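Print | E-mail
Home Files Notes Contact

README: Lekholm Washing-Up Log

Last updated Jul 1, 2024

What it is

A plain text table of what gets washed by hand at a kitchen sink, how it was washed and where it was left to drain. It covers cups, bowls, cutlery and the odd pot. There are 732 entries in log.csv, one line per item washed. Each line has 13 columns, explained in columns.txt. Entries begin in November.

What each entry records

Item, material, colour, which basin, water temperature (to the touch: cold, warm, hot), soap or no soap, how it was left to drain, and whether a tea towel was used. The notes column is free text and the spelling in it has been left alone.

Plastic and glass are kept as separate materials. Frosted plastic goes under plastic. A cup with a raised pattern gets "raised" in the surface column, as food and soap can sit along the lines.

Cleaning of the bench and the wall is logged in wipe.csv. Marble is entered by colour and veining only.

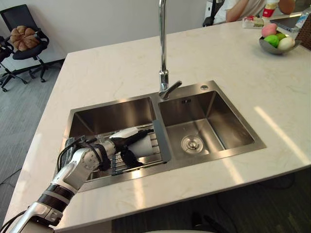
Double sink with the wire grid in the left basin. 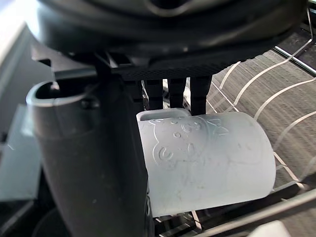 Frosted plastic cup, raised cat outline on the side.

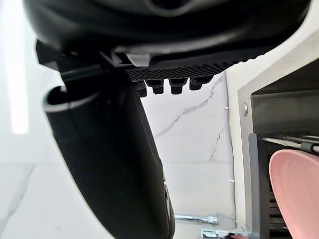
Farhad Ghorbani wrote that cups left on their side should have their own drain code, as his hold a bit of water at the rim that way and the upside-down ones don't. He also asked for vinegar to be left out of the marble entries, or at least flagged, after it dulled a patch on his own bench.

Both changes are in. Drain codes now run from 1 to 4, with "on side" as 4. Vinegar is flagged in wipe.csv.

Known gaps

About 4 entries have no material filled in. Drying times were not kept. Lids are logged with whatever they belong to.

Use

Free to copy and change. Please keep the name Lekholm with the files. Corrections to Ming-te Hsiao.

Print | E-mail
Back to Files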